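Eldale-Stockdale Cross-Border Trade Tables: README

Hi, and thanks for downloading this. I'm Lionel Haslam, and I put these tables together because I got tired of retyping the same customs figures every time I wanted to compare two towns that trade with each other all day long. Please read at least the part on units before you make a chart. I've seen some wild charts.

What's in the folder

There are 12 files, all plain CSV with a header row. Each one covers a product group (fresh fruit, sauces and canned goods, tableware, timber, machine parts and so on), and each row is one product line moving in one direction in one month. The full set comes to 960 rows, so it opens fine in any spreadsheet program and you won't need anything fancy.

The columns are month, origin, destination, product_code, product_name, weight_kg, value and note. The note column is mostly blank. When it has something in it, read it! That's where I put things like "declared twice, second entry removed" or "value looks low, left as filed."

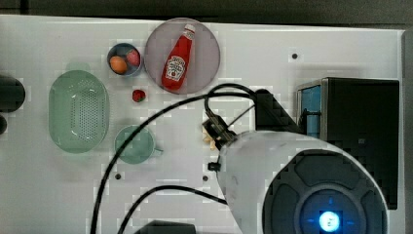

Product codes are the old Brarum codes, the ones both customs offices were using before they each went off and wrote their own list. I kept them so that the early months and the late months can sit in the same table. Kelly Lockwood made the lookup file (codes.csv) that maps them to the newer Eldale list. The Stockdale mapping is partly done. Fruit and food are finished, timber is a mess, and I'd leave machine parts alone for now.

Units and money

Weights are in kilograms, net, without packaging. Stockdale files gross weight, so I converted those rows with a packaging factor for each product group. The factors are in factors.csv, and if you think one is wrong (the one for glassware bugs me too) you can change it and rerun the numbers yourself.

Values are in US dollars at the average exchange rate for the month. They aren't adjusted for inflation or for purchasing power. If you want real terms, bring your own deflator. I went back and forth on including one and finally left it out, as Fatima Msimang and I couldn't agree on which price index made sense for a market this small. She still thinks I'm wrong, and she may be right.

Exports and imports don't match, by the way. What Eldale says it sent and what Stockdale says it received are two separate sets of filings, and both are in here. Don't add them together or you'll double the trade. Pick a side and stick with it, or use the source column in codes.csv to see which office tends to be the better record for that product.

How the data was gathered

Most of it comes from the monthly bulletins, which both offices put out on paper for years. Shirley Wainwright let me scan her set, and Jade Sugden typed up the pages where the scanning software gave up. I then checked each month's total against the printed total at the bottom of the bulletin. If they were off by more than 2 percent I went back to the page and looked for the bad digit.

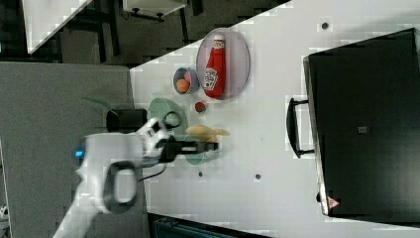 Known problems

November is missing for Stockdale in the first year. The bulletin was never printed, as far as I can tell, and I didn't want to fill the gap with a guess. Those rows just aren't there, so watch out for that if your code expects every month.

Product code 505 changed meaning partway through. It started as "prepared sauces" and later took in soups as well, so the big jump you'll see there isn't a sudden local craze for ketchup. I've marked the month of the change in the note column.

Small shipments under the filing limit never show up at all. Anybody who has stood at the Olten road crossing on a market morning knows how many crates go over in the backs of station wagons, and none of that is counted. My feeling is that it matters a lot for fruit and hardly at all for timber, but I have no number to give you.
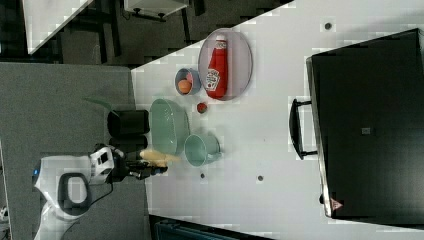 A few place names were spelled three or four ways in the bulletins. I've settled on one spelling each and kept the originals in places.csv, in case you're matching against older records.

Using it

Do what you like with the tables, for class, for work, for arguing with your brother-in-law. A mention would be nice. If you publish something, please say which version you used, because I do go back and fix rows when people write in. This one is dated May 14, 2023.

Found a mistake? Send me the file name, the month and the product code, and a scan of the page if you have one. I'm slow in summer but I do answer. The next thing on my list is the rest of the timber codes, so if you happen to know your way around sawn softwood, I'd love to hear from you!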